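Tag der offenen Tür bei Flenotar - wer war noch da?

Kabelsalat70
15. November
Bin gerade zurück und noch ganz aufgedreht! Am meisten hat mich die Station mit den Handgreifern gepackt. Man nimmt die Dinger selbst in die Hand und macht damit Alltagssachen, bei mir war es eine Mütze. Klingt banal, aber Strick gibt ständig nach, und man merkt erst da, wie viel die eigenen Finger sonst nebenbei erledigen. Der linke Greifer hat flache Backen, mit denen bekommt man den Rand prima zu fassen. Rechts die schwarzen Glieder mit den Messingösen, die drücken eher von unten gegen den Bund.

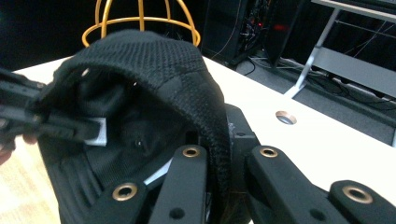 Re: Tag der offenen Tür bei Flenotar

stolperdraht
War auch dort, fand es aber etwas dünn. Über 70 Leute in der Halle und nur 2 Stationen zum Mitmachen. Und ein Greifer, den ich selbst halte, ist für mich noch kein Roboter.

Kabelsalat70
Mit der Schlange hast du recht. Beim Rest gar nicht - gerade beim Selbermachen kapiert man doch, woran der Arm später scheitert!

mutter_m8
Stoff ist echt fies. Wir hatten im April bei Stolex eine Vorführung mit Handtüchern, da ging jeder zweite Griff daneben. Lässt sich der Bund mit den Backen auch umkrempeln?

Kabelsalat70
Hab ich nicht probiert, ärgert mich jetzt.

stolperdraht
Okay, die Ösen sahen schick aus. Das nächste Mal komme ich früher.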